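Filed under: Kitchens & Shared Spaces | Checklists
14 comments | 37 shares

Shared kitchen inspection – Sturau House, ground floor
Date: Fri 23 February
Form ref: 1331

The form is the standard one from Gukska. I have filled it in as asked, but a tick means very little on its own, so I have written something next to most of the items.

1. Fire blanket present and reachable – YES
On the wall by the door. The pull tabs hang free. The last inspection in November also said yes, at a time when the blanket was behind a stack of trays, so I would not put much faith in older sheets.

2. Extinguisher in date – YES
Label is legible and the pin is in place. The form doesn't ask if anyone has been shown how to use it. I asked two people and neither had.

3. Walkway clear, minimum 910 mm – NO
Clear at the cooker end. At the fridge end the recycling crates stick out, and you have to turn sideways. Marked "resolved" last time.

4. Electrical leads and plugs – PARTLY
Kettle and toaster fine. The Zasura hotplate is rated at 2000 watts and shares an extension lead with the microwave. It needs its own wall socket. A sticker saying "do not use together" is not a control measure, whatever the supplier's leaflet claims.

5. Floor – YES, with doubts
Dry when I looked. The new non-slip coating from Marwat is said to last for years. It is already shiny in front of the sink.

6. Worktops and tables – YES
Wooden tops are allowed here as long as they are sound. Run a hand over the grain and look hard at knots and dark marks, which is where splits tend to start. Oil twice a year. 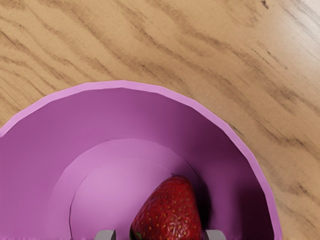
Item 6: wooden tabletop, with pink-purple bowl.

7. Bowls, boards and utensils – YES
Colour coding is in force, in theory. The chart on the cupboard door has faded so badly that the red and the brown look the same. Replace the chart before telling anyone off.

8. Fridge temperature – NOT ACCEPTED
The log shows exactly the same reading every day for weeks. Fridges don't behave like that – people filling in logs on a Friday afternoon do. Put a second thermometer in and compare.

9. First aid box – NO
Plenty of bandages, no burn dressings. In a kitchen.

10. Gas shut-off labelled – YES
Job 2431 closed. Checked by hand, valve turns.

Result: pass with actions on 3, 4, 8 and 9. I would have preferred a fail, but the form has no box for it unless the extinguisher is missing.

Back to top | Contact us | © Sturau House Tenants' Group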